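Search this site Search Ask Log in Join

Felt whiteboard eraser gone useless, wash it or bin it?

Posted 21 Mar 2019 by Declan Treloar

Wiping the board at our clubroom just moves the grey about now. Eraser is a deli one, white plastic top, black felt underneath. Lives on the little green tray by the baskets with whatever else gets dumped there (a lime, at the mo). Can the felt be washed or does it fall off?? Don't want to buy another if I can help it.

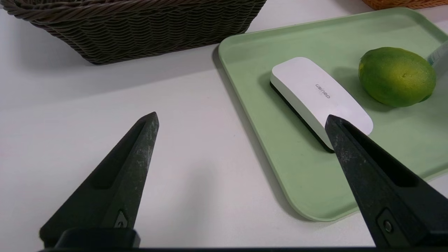 mapplebeck419
Don't soak it. Felt is normally just glued on and if the glue gets a good bath it'll lift at the corners, had it happen twice. Do it dry first. Take it outside, bang it on a wall felt side down, then hoover it with the brush bit on. You'll get a horrible amount of black dust out so not near anything white. If still bad, damp cloth with one drop of washing up liquid, dab not scrub, wipe again with clean water, then stand it on its side overnight. Must be bone dry before you use it or you get streaks all over teh board.

Also keep it off that tray if you're putting food there. Ink dust gets on everything. I'd have a hook by the board, or one of the baskets just for pens and the eraser.

Iltberg
bin it, theyre cheap

korkico_362
Might not be the eraser. Ours was doing the same, cleaned the felt, no better, was the board all along. Old ink builds up and the felt only drags it round. Get some proper board cleaner or a bit of surgical spirit on a cloth, do a small patch in the corner first. If the patch wipes clean afterwards with your manky eraser then there's your answer, do the whole board. Open a window, it stinks. Did ours in October and its still fine.

Agree about not soaking. And sandpaper on the felt, seen that suggested on here, wouldn't, mine went bald in the middle and scratched the board with the plastic.

Declan Treloar
Cheers. Banged it on the back wall, loads came out. Will try the corner patch tomorow when I've got some spirit. Lime has been moved.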